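Chapter 4
Putting Things Away: Sorting, Storing and the Habit of Order

If you have ever stood in the doorway of a playroom at five in the afternoon, wondering where on earth to begin, then you already know more about this chapter than you might think. Tidying looks like the plainest of household jobs, and yet it asks a great deal of us: we have to notice what is there, decide what belongs with what, and find each thing a home it can be sent back to tomorrow. Children learn all of this slowly, and most of them learn it on the floor, with toys.

When Phyllis Oakley began keeping her household diaries, she wrote down every object her family put away in the month of November. She reached 3,170 entries, and by her own cheerful admission she gave up on the buttons. What interested her (and what will interest us for the next several pages) was how few of those objects had a settled place. The rest went wherever there happened to be room.

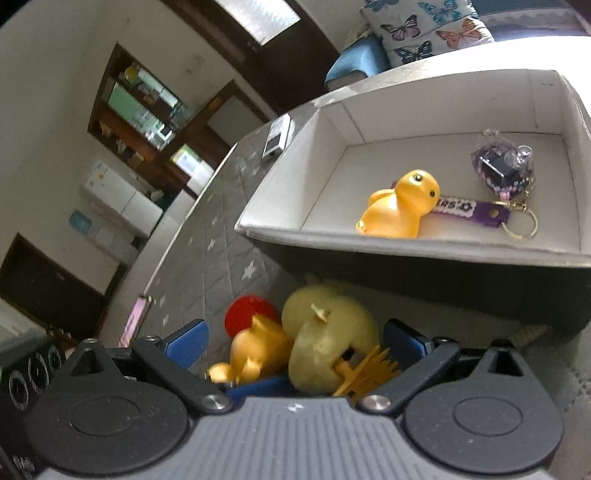
Small toys are a lovely place to start, because they refuse to stack. A block will sit politely on another block, but rounded toys roll and lean and end up in a heap, and a shelf is not much help to them. What they want is an open box, set close by. With a red ball-like toy, a yellow-orange duck-like figure lying on its side and a big pale green toy bunched together on the table and the box just beyond them, the trip from heap to home is a short one, and short trips are the ones a four-year-old will make. We will call this the reach rule, and you will meet it again when we come to kitchens and linen closets.

Ebony Ruawai, whose classroom notes we borrow from throughout this chapter, likes to let children choose the first toy to go in – any toy at all, even the awkward one underneath. Her notes cover 13 families, and we will return to them in Section 4.3. For now, begin with the key terms below, and keep a pencil handy.

Key terms: home place, reach rule, open storage, closed storage, sorting by kind, sorting by use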